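I'd asked for ten minutes with whoever looks after the two-armed machine at Morley, and I got most of an afternoon and a cup of very strong tea. The technician who keeps it going didn't want a name in print ("put the robot's name in, it does the work"), so: the robot is called Ledine, the hands are Flikon hands, and the person talking is the one with the hex keys.

First surprise for me – most of the upkeep is hands. "The arms I could leave alone for a month," I was told. "The hands I check every 40 hours of running. Fingers first, then the thumb, then the screws on the wrist bracket. They work themselves out a little at a time and you don't notice until the grip goes funny."

I asked what funny looks like. "It picks a thing up fine and then lets it turn. A big curved molding is a good test, it wants to twist on you the whole way up."

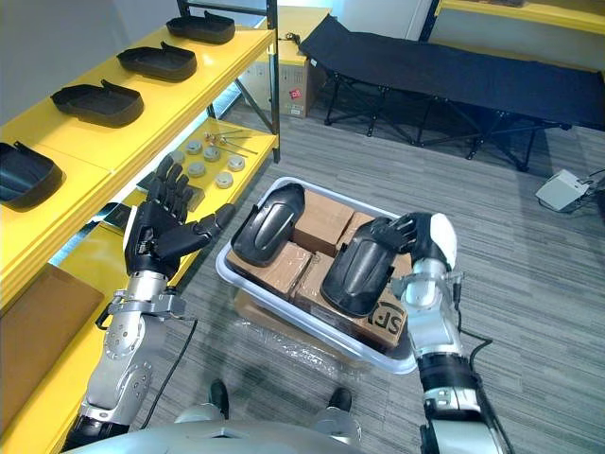 Ledine with one of the black moldings in its right hand, over the bin.

The cables come next. There's one down each arm, and they hang in a loop, which I'd taken for sloppiness. Nope! "Pull it tight and you'll be changing connectors by August. I leave slack, then I run the arm through everything it can reach, slowly, and watch the cable the whole time. If it snags on anything I move the loop and start over." How slowly? "Slow enough to be boring. I do it at 8 in the morning with the radio on."

Setup after a hand swap is the part I'd most like to have a go at myself. You zero each finger, open and close it 200 times with nothing in it, and then move on to objects, big ones before thin ones. Thin ones are where it gets fussy (I can barely manage a pen before coffee, so I sympathize). "If the fingers don't curl evenly, a skinny thing slides out sideways. So I go back, zero that finger again, and do another 200. Some days that's the whole day."

And the spares? The finger tendons get replaced at 800 hours whether they look tired or not. "I used to wait for one to break. I did that 2 times and that was plenty."

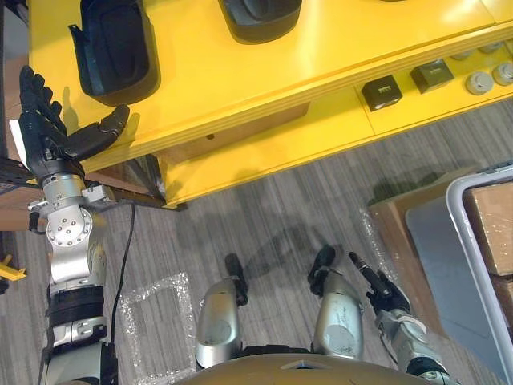
Farouk, who read a draft of this, thinks 800 hours is too generous and would swap the tendons at half that if the hand spends its time on thin parts. I passed that along and got a long pause on the phone. "Depends on the grip force. But okay, maybe for the right hand."

So the right hand may get a schedule of its own. Before I left I asked what goes in the logbook, and the answer was everything, even the dull stuff: which screw was loose, which finger was zeroed, how far the cable loop was moved. The entry for that afternoon said "wrist screws checked, left and right, visitor asked a lot of questions."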